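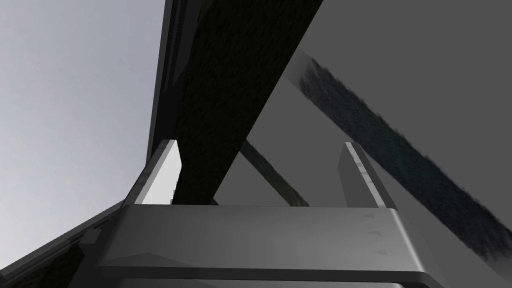 Questions I get asked about the sourdough evenings

I run bread evenings from my kitchen in Prernach, and the same questions land in my inbox every week, so I've finally typed up the answers. If yours is missing, drop me a line and I'll add it when I next sit down with a cup of tea.

Do I need to have baked before?

Not at all! Half the people who come have never made a loaf in their lives. Ningsih Majimbun had only ever done banana bread when she first came along, and now she brings me rolls (very good ones, slightly too much caraway for me, but she knows that).

How much is it and what do I get?

It's £40 for the evening. That covers flour, a jar of starter, supper and the dough you take home to bake the next morning. Please bring an apron and a large bowl with a lid or a plate that fits over it. I keep a couple of spare bowls but they're on the small side and the dough will climb out on the bus.

What is the starter called?

Dinell. Every starter needs a name and I've had this one long enough that it feels rude to change it. Fikri Mangundap calls his half Pikness, so you might hear both.

I went on holiday and my starter has grey liquid on top. Is it dead?

Almost certainly not, it's just hungry. Pour the liquid off, or stir it in if you like a sharper loaf, then feed it equal weights of flour and water and leave it somewhere warm. Do that twice a day until it's bubbling again. If you see pink or orange streaks or anything furry, bin the lot and come to me for a fresh spoonful.

Can I use supermarket flour?

Yes. I do, most weeks. Get strong white bread flour and swap a bit for wholemeal if you fancy more flavour. Wholemeal drinks more water, so add an extra 15 grams and see how it feels before you add any more.

Why is my loaf flat?

Nine times out of ten it's been left too long on a warm day, or it went in the oven before the starter was properly lively. Try a cooler spot next time and poke the dough with a floury finger: if the dent springs back slowly, get it in the oven.

Is the kitchen accessible?

There's one low step at the side door and I have a ramp for it. The loo is on the ground floor. Tell me when you book and I'll put you at the lower table, where there's more room to move.

Can I cancel?

Let me know by the weekend before and I'll give you your money back or move you to February, whichever suits. After that I've bought the flour and the cheese, so I'd rather you sent a friend in your place.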